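The Case for Building a Robot Slowly

08/10/2026

My robot arm can open a cupboard door. It took me most of a year to be able to type that sentence, and I'd like you to read it again with the proper respect. The door is not locked. It isn't heavy. A toddler could beat the arm to the crackers, eat the crackers, and be asleep before the gripper has finished lining itself up. Still: it opens the door, and I built it, and I have opinions.

The main one is that people who build robots at home should stop apologizing for how long it takes. I've read the forums. Every build log starts with a promise to be done by December, and every one goes quiet in the spring, and when the author finally comes back there's a paragraph of groveling about work and kids and a bad batch of bearings. Who is this apology for? Did somebody out there have their heart set on your elbow joint?

I blame the kits. Two years ago I bought the Brilton, a perfectly decent starter arm with a box that said you could be "up and moving in an afternoon." I was. I put it together, it waved, my wife waved back, and by the next morning I had no idea what to do with it. I had learned how to follow a booklet. When a motor started to stutter I didn't know if the trouble was the motor, the wiring, the power supply or me, and the booklet's last page was an ad for a bigger Brilton.

So I joined the Usberg, a shared workshop that used to be a tile showroom and still smells like grout. The dues are reasonable and the coffee is a punishment. I went in with a plan for an arm that would do chores, and came out several months later with a plan for an arm that would do one chore, badly, on a good day. I count that as progress. The first plan had been drawn by someone who had never tried to make a machine hold a door handle.

You probably think a handle is easy, since you've been working handles without comment your entire life. Try writing it down. You reach, you miss a little, your fingers feel the miss and fix it before the news gets to your brain, you pull in what you'd swear is a straight line and is really an arc around a hinge you've never once thought about. My arm pulled in a straight line. The hinge had other views. There was a noise, and then there was a smaller budget.

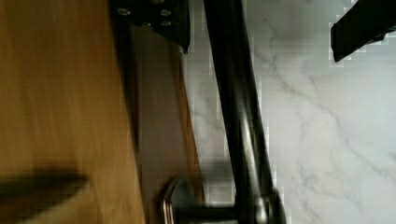
Fixing that took longer than building the first version, and I wouldn't trade a week of it. Okay, I'd trade one week. There was a stretch where the wrist shook every time it passed a certain angle, and I rewrote the control code twice before Ferenc Medve wandered over from the lathe, put two fingers on the wrist, and told me I had a loose set screw. He didn't laugh. He went back to the lathe and laughed there.

Would a kit have spared me this? Sure. So would a hook and a piece of string, if the goal was opening cupboards. But I know that wrist now. I can hear when it's unhappy from across the room, over a planer. When it drops something I have a theory, and the theory is right a decent share of the time, a thing I could never say about the Brilton or, for that matter, my car.

There's a money argument against all this and I should be fair to it. I've spent about 800 dollars on the arm, not counting dues, and you could hire a lot of help with the cupboards for that. The folks behind Brallow, a software package that half the workshop swears by, would also like me to know that their planner would have worked out the door arc in seconds. I believe them. I tried it, eventually, and it did. I was glad I'd done it by hand first, though – when the planner gave me a path that went through the shelf, I could tell it was nonsense before the arm could act on it.

What bothers me is the idea that slow means failing. We don't talk about other hobbies this way. My neighbor has been restoring the same canoe for 10 years and people bring him pie. I mention a gearbox that's been on the bench since winter and I get asked if I've considered buying one.

Next is closing the door. I had assumed it would be the same thing backwards, and I'd like to thank everyone at the Usberg for letting me go on assuming it for as long as they did. The gripper lets go too early, the door swings back, and the arm stands there like a man who has forgotten why he came into the kitchen. I've ordered softer pads for the fingers and started a new notebook. I'm not putting a date on the cover.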